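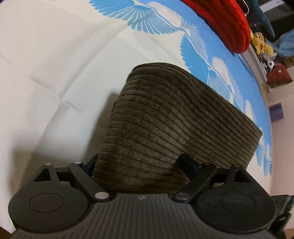 2.3 Das Bett als Ablagefläche

Skript zur Lehreinheit Textilpflege und Zimmerordnung, Lehrgang Vusholm
Kursleitung: Mirko Marino

Wer in einem fremden Haushalt ein Bett machen soll, findet selten ein Bett. Meist findet man ein Lager mit Matratze darunter. Auf dem weißen Laken mit der blauen Kranichborte liegen ein Cordkissen, etwas Rotes aus Strick und Plüschtiere in Gelb, Petrol und Schwarz-Weiß. Für unsere Zwecke ein mittelschwerer Fall.

Reihenfolge

Zuerst kommen die Plüschtiere herunter, und zwar geschlossen. Wer sie einzeln umsetzt, setzt sie erfahrungsgemäß zweimal um. Danach Strickware, dann Kissen, zuletzt das Laken glatt ziehen. Zurück geht es umgekehrt. Die Anordnung der Tiere merken! Kinder kennen sie auswendig, manche Erwachsene auch, geben es aber nicht zu.

Cord

Cord hat Rippen und einen Strich. Kissen an den Seiten fassen, nie an einer Ecke hochziehen, sonst wandert die Füllung dorthin, wo sie keiner braucht. Ausschütteln, mit der weichen Bürste entlang der Rippen, fertig. Bügeln nur von links und mit Dampf. Der Glanz, den ein zu heißes Eisen hinterlässt, ist dauerhaft und wird im Kurs Tenero jedes Jahr aufs Neue vorgeführt, leider unfreiwillig. Braun und Oliv verzeihen Flecken, Fusseln dagegen gar nicht.

Laken mit Bordüre

Ein Muster mit Richtung verrät jede Nachlässigkeit. Borte zuerst ausrichten, dann den Rest einstecken. Läuft sie schräg über die Matratze, sieht auch ein frisch bezogenes Bett aus wie nach einer unruhigen Nacht. Wäsche bei 40 Grad, Weiß mit Blau vorher auf Farbechtheit prüfen (siehe Blatt Larnon, Rückseite).

Strick

Legen, nicht hängen. Rot grundsätzlich allein waschen, bis das Gegenteil bewiesen ist. Ob das gute Stück Decke oder Mütze ist, klärt man vor dem Falten.

Regal neben dem Bett

Schachteln bleiben zu und bleiben, wo sie sind. Staub wird um sie herum und unter ihnen gewischt. Was darin liegt, geht uns nichts an, auch bei Pünktchenmuster.

Zur nächsten Stunde

Ein eigenes Kissen mitbringen, bitte ohne Pailletten. Lesen: Mappe Aoun, S. 67, den Abschnitt über Füllungen. Die Bürsten aus dem Schrank sind abgezählt.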